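Keeping a two-armed cell alive: notes for the afternoon slot

Slide 1. Title

Say hello. Say the name of the cell, Gautier, and get the laugh over with. The other one is called Vorkov and lives at Stosden, and I will come back to Vorkov when I need somebody to look bad.

Check the clicker works before speaking. It didn't at Flikholm.

Slide 2. What I look after

One table, two arms, two grippers, a green mat and a great many cables. It picks cans up and puts them on a board. It has done this since December and it is still not bored, which puts it ahead of me.

I am going to talk about mounts, cables, fingers and the mat, in the order they went wrong. There is nothing in this talk about the software. If you came for the software, the other room has better biscuits.

Slide 3. Mounts

Each arm is bolted to its own base, one on either side, reaching in. Easy to draw. What I got wrong was tightening the left base fully before the right one was on. The rail pulled over by less than the thickness of a beer mat and the arms then disagreed for a week about where the middle of the table was.

Order we use now: both bases on finger tight, support rods in, square the rails, then go round twice with the driver. Mark every bolt head with paint pen. When a mark has moved, you know which bolt to swear at.

Label both motor housings. I say this in every talk. The arms look the same, the spares look the same, and at five to six in the evening you will put the wrong one back.

(Pause here. Someone always writes this down.)

Slide 4. The table in its working state

Leave this one up while talking about reach.

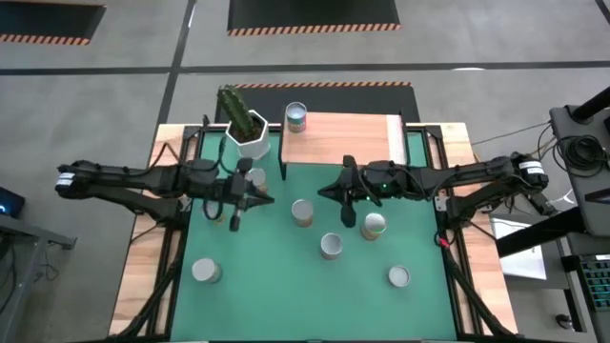

Qiuyue Xiong wrote back on the draft of these notes that I was making the shared middle sound like a safety matter when it's mostly a manners matter: give each arm its own half, let one cross at a time, and write down who goes first. She also thinks I should stop blaming the grippers for what is plainly a bad home position. Both points taken, the second one with poor grace.

So: home positions. Ours used to park the grippers nose to nose over the mat, which looked tremendous in the brochure. Every restart began with two arms one small error away from shaking hands. They now go home high and well apart. It costs a moment each cycle and I haven't bought a finger since.

Slide 5. Cables

Read out the number: 233 hours. That was the life of the first cable on the left arm, and it failed at the wrist, on the inside, where you can't see it. The symptom was a gripper that let go of things when it turned left. We spent two days on the gripper.

What we do at present:
Slack at every joint, checked with the arm at full stretch and again folded up.
No cable ties pulled tight. Hook and loop strap, done up as if it were round a child's wrist.
Wiggle test every morning with the power on and a hand near the stop button.
Spare leads hung up coiled. A lead on the floor is a lead with a chair on it.

Vorkov had tight ties. Vorkov is on its third cable. Move on before the Stosden people reply.

Slide 6. Fingers

The fingers are narrow at the ends, good for getting in between cans and equally good for poking the mat. Every 2000 picks we take them off, wipe them, look at the tips under a lamp and put them back with fresh screws. The old screws go in the bin. They do not go in the tin with the other old screws. I have met that tin.

After refitting, close the gripper slowly on a strip of paper. If the paper slides out from one side, the fingers aren't parallel and you get to do it again.

Slide 7. The mat

Wipe it at the end of the day. Turn it when it gets shiny. If it creeps, cans end up a little to one side of where the cell thinks they are, and people start adjusting the arms. Please don't adjust the arms. Look at the mat.

Check the board at the back as well. Ours shifted once and we recalibrated both arms to match it. 16 positions, all of them taught again by hand, and then somebody straightened the board.

Slide 8. Log book

Paper, on the stand, with a pen on a string. Show the page with the coffee ring if there's time. If we are running late skip this and go straight to questions, the room is wanted at four.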